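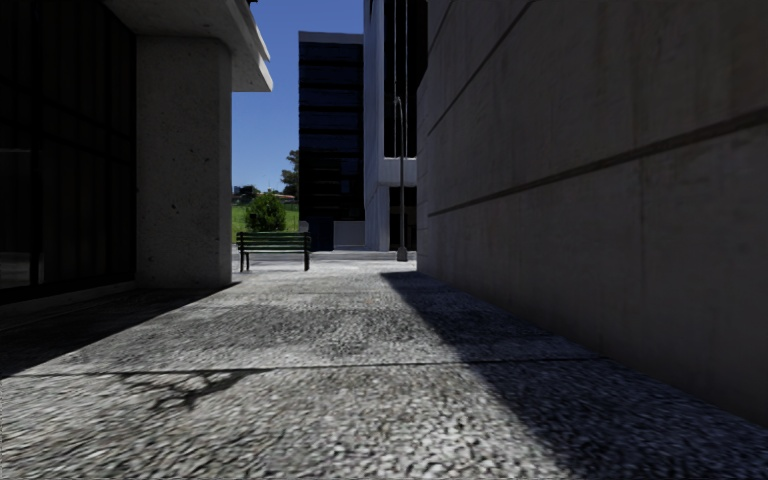 Figure 3. Paved walkway between a building and a wall.

4. Setting up a guided walk

This section covers loading a route onto the Risero audio guide handsets and pairing them with the leader unit. Read section 3 (Charging) first. Handsets with less than 40 per cent charge will not accept a new route.

4.1 Before you start

You will need:
the leader unit
the charging case, with its lid open
a route file saved from the Geddes route planner
the four-digit site code for your tour company

One leader unit can run up to 13 handsets. For larger groups, use a second leader unit on a different channel (see 4.4).

4.2 Loading the route

1. Switch on the leader unit and wait for the green light to stay on.
2. Connect the leader unit to the computer with the cable supplied.
3. Open the route planner and choose Send to unit.
4. Enter the site code.
5. Pick the route from the list and press Send. A route with both languages takes a few minutes.
6. When the screen shows Route stored, unplug the cable.

Note: The longest route the unit can hold is 3000 metres, measured from the first stop to the last. Split longer walks into two routes and name them so the leader can tell them apart, such as Old Town A and Old Town B.

Caution: Do not unplug the cable while the light is flashing. The stored route will be erased and you will have to start again from step 1.

4.3 Pairing the handsets

1. Leave the handsets in the charging case.
2. On the leader unit, press Menu, then Group, then Pair all.
3. Wait for each handset to beep once.
4. Take out one handset and press the centre button. The welcome message should play in the default language.
5. To change the language on a handset, hold the centre button until you hear the language name, then let go. Press again for the next one.

If a handset beeps twice, it is still paired with another leader unit. Hold both volume buttons until it switches off, put it back in the case and repeat from step 2.

4.4 Choosing a channel

The leader unit starts on channel 1. If another group is using the same channel nearby, visitors may hear the wrong leader. Press Menu, then Channel, and choose a free one. Handsets already paired will follow on their own – there is no need to pair them again.

4.5 Setting the stops

Stops can play on their own or when the leader presses Play. On streets with tall buildings on both sides, set stops to Leader plays. Position readings can drift there and a stop may start too early or be skipped.

1. Press Menu, then Stops.
2. Scroll to the stop you want to change.
3. Choose Automatic or Leader plays.
4. Press Save. The setting stays with the route until you load a new version.

Caution: Set the volume to low before handing out earphones.

For handset faults and error codes, go to section 7.

Revised July 2023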